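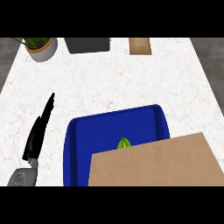 My cousin keeps sending me articles about how anybody can teach a robot now. You just show it what you want, the way you'd show a kid, and it picks it up. So in July I signed up for the home tester program at Fadon, which lets you drive a simulated arm from your own laptop with a pair of hand controllers, and I spent 13 evenings on it. The job I was given sounds like nothing: deal with the small green thing in the blue tray. Except a big tan board lies right over part of it, and all you get is the top half of your target peeking out. Do you move the board first? Do you slide the fingers in from the open side? The instructions said "complete the task naturally."

Naturally! I have never in my life reached for anything with long black fingers and no sense of touch. When I pick up a grape I don't think about the angle of my wrist. With the controllers I thought about nothing else, and I still came in too low half the time and jammed the tips against the counter. In the simulator that costs you nothing. You press reset. I kept wondering what it would cost on somebody's real marble.

What bothers me more is the word "show." I did 30 runs of that task. In the first few I shoved the board away and went in from above. Later I got lazy and tried to sneak in along the side, and a few of those counted as good too. So what did I show it? Two different habits, a lot of dithering, and one long pause where I was answering the phone. I asked about the pause on the tester forum and Ladan Ansari, who runs the support side, wrote back that they trim idle time. Fine. She didn't say what they do about the dithering, and I did ask twice.

She also told me my runs would join 2770 others for the same task. I believe her. I just don't see how that squares with the articles, where one patient person demonstrates a thing a couple of times over coffee. If it takes that many tries from that many strangers to get past a board and a tray, somebody is doing a great deal of unpaid showing — me, for instance.

I'll give them this much. The controls got better after the second update, and the lag I complained about is mostly gone. By the last week I could line up the gripper without swearing. But that was me learning. Whether the robot learned anything I have no idea, and the program doesn't let testers watch it try alone. I'd want to see that before I believed a word of it.

There's another round coming, with drawers. I've told them maybe. My cousin has already sent me an article about the drawers.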